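Plemudbridge Healthy Food in Schools Programme
Progress report to the Urnesance Fund, second reporting period 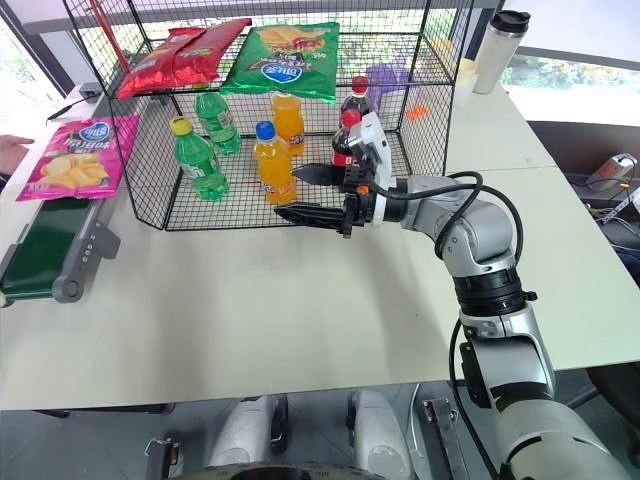
Crisps and bottled soft drinks, the two product groups covered by the tuck shop survey.

1. Purpose of this report

This report sets out progress made by the Plemudbridge Healthy Food in Schools Programme during the second period of the grant. It covers delivery against the agreed work plan, spending, changes to the timetable and the matters on which we ask for the Fund's agreement. It should be read with the first report, which describes how the participating schools were chosen.

2. Summary of progress

Three of the four strands of work are on schedule. The fourth, the refurbishment of the shared kitchen at Urkport, is behind, for the reasons given in section 5. The programme remains within its approved budget and no transfer between budget headings is requested.

3. Survey of food bought before and during the school day

The survey was completed in July. Pupils in years seven to ten were asked what they had bought to eat or drink on the previous school day, where they had bought it and whether they had also taken a school lunch. A total of 1660 completed forms were received. Of these, 699 came from pupils who had bought crisps, a soft drink or both on the way to school or at morning break.

The figures differ between the two towns. Pupils in Urkport were more likely to buy from shops near the bus station, while those in Plemudbridge relied mainly on tuck shops within the school grounds. This matters for the next stage of the work -- the schools can change what they sell themselves, but they have no direct control over shops outside the gate.

A number of forms were returned with the final page missing. The page had been printed separately at one school and was not handed out to two tutor groups. Those forms have been kept in the main results but left out of the tables on school lunches. The questionnaire will be printed as a single folded sheet when the survey is repeated.

4. School lunches and breakfast provision

Breakfast clubs are now open at all the schools named in the grant agreement. Across the period 2755 breakfasts were served. Attendance is highest in the two schools where the club is held in the dining hall, and lowest at Dinsa Road, where it has been held in a classroom on the upper floor. The school has agreed to move it downstairs from the start of next term.

The new lunch menu was introduced in stages. The baked potato counter and the soup were well received. The lentil pie was withdrawn after two weeks and has been replaced by a vegetable curry. Catering staff have asked for more notice of menu changes, and a minimum of ten working days has been agreed.

Cooking sessions for families were attended by 133 adults. The sessions cover low-cost evening meals and packed lunches. Recipe cards were issued in English only during this period; translated cards are with the printer and will be paid for from the existing materials budget.

5. Urkport shared kitchen

Work on the kitchen was due to finish before the summer break. When the old floor was lifted, the drain beneath it was found to be cracked along much of its length and had to be replaced. The contractor has since completed the drainage and the new floor has been laid. The extraction hood and the second sink remain to be fitted.

The additional cost has been met by the building's owner and does not fall on the grant. Family cooking sessions planned for Urkport were moved to the Dinsa community hall, which has a smaller kitchen, and group sizes were reduced to suit.

6. Spending

Spending on staff and materials is in line with the forecast. Travel costs are lower than planned, as several meetings were held by telephone. Equipment costs are also lower at this point, but the balance will be used when the Urkport kitchen is fitted out. A full statement is attached at Annex A.

7. Work planned for the next period

Each school will review the range sold in its tuck shop, using the survey results for its own pupils. Schools will be asked to trial smaller packs, fruit and chilled water, and to keep weekly sales records -- a simple form has been supplied for this. The kitchen at Urkport will be brought into use and the survey will be repeated in the summer term.

8. Decisions requested

The Fund is asked to note the progress described above, to agree a revised completion date for the Urkport kitchen at the end of the next reporting period, and to confirm that the unspent travel allowance may be carried forward under the same heading.

Submitted on behalf of the programme office, Plemudbridge, 2021-10-05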